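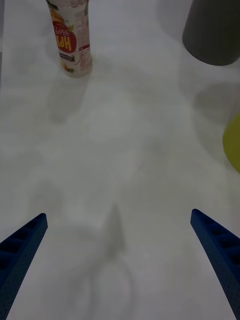 A drink bottle with a red badge on its label, on a white tabletop in Grivville.

Grivville's public reading room has a new rule about drinks, and it concerns what becomes of them afterwards. From Thursday, March 13, 2025, anyone who brings a drink into the Jacobs Building is asked to sort what is left of it before going home. The building has managed without such a rule for 46 years, though not without rubbish.

The scheme is called Cliltora, a name that took two meetings to agree and still has to be spelt out over the telephone. It works by colour. Cans go in the yellow container, paper in the grey one, and plastic bottles stay on the table until they have been looked at and found to be finished. Last month's trial filled 9 sacks and produced 113 written comments, most of them on the subject of yellow.
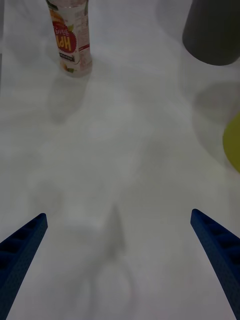 Bottles have caused the most argument. The building's old notice said "no open drinks", which regulars took to mean that a closed one could live on the premises for ever. A see-through bottle like the one standing on the white table, with clear or lightly tinted liquid showing above the label, is the easy sort, as its state can be judged from across the room. Bottles wrapped from neck to base in advertising are harder, and the new notice devotes a full paragraph to them. Readers are asked not to shake other people's.

The tables themselves were wiped down and relevelled for the occasion by Sirkon, the firm that looks after the building, at a cost of 334 pounds. One leg still rocks.
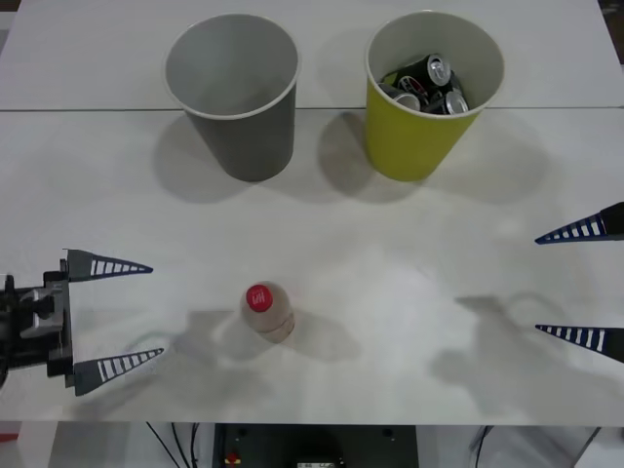

Cans, by contrast, have gone rather well. People enjoy crushing them, and the reading room has had to add a line to the notice asking that this be done in the lobby. Squashed cans also take up less space, so the containers need emptying less often, to the quiet relief of whoever's turn it is.

The arrangement will be reviewed in April. Tea in flasks is not affected.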